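Tenska Tools Projects Classes Open Nights Papers Contact

3. Rehearsing the build in simulation

The Tenska bench was put together in a shared workshop over one winter, starting in January, and most of its parts were chosen before we owned any of them. We had two arms' worth of plans and a work surface with very little room to spare, so we built the whole station in simulation first. It was a joy to work this way! A mount could be moved five times in an evening without drilling a single hole, and the drawer unit — which we call Drillari — could be pushed back or turned until both arms had a fair chance at it.

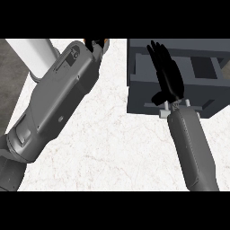 Prosser Workshop Papers, Vol. 2, p. 40

Figure 1. Simulated Tenska bench. The right hand is raised at the front of the drawer unit, with the left arm over open marble.

Reach was the first thing we wanted to learn. The hand needs space in front of the handle to open its fingers, and the forearm needs a clear path up from the near edge of the table. Our early layouts failed on the second point far more often than on the first. We ran 300 trial layouts with small changes in the height of the shoulders and the distance to the unit, and kept the ones where neither elbow had to swing past the edge.
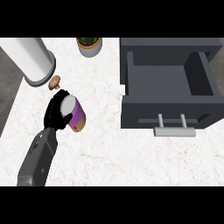 Task order matters a great deal for a two-armed station in a small shop, and we spent many happy hours on it. Our planner, Ostia, treats opening and storing as separate jobs, so that either one can be tested alone. A can held at a tilt over the counter, with an open and empty drawer to its right, is a good state to start a storing test from. The planner must then level the can, carry it across the gap and clear the handle bar, which sticks out over the marble. We found that a path planned for the can alone was too tight, and adding the outer width of the fingers to the held object fixed more than 40 of the bad paths at once. The same padding is now used for every grasp in the Tenska code, and anyone building a similar bench at home can set it with one line in the arm file.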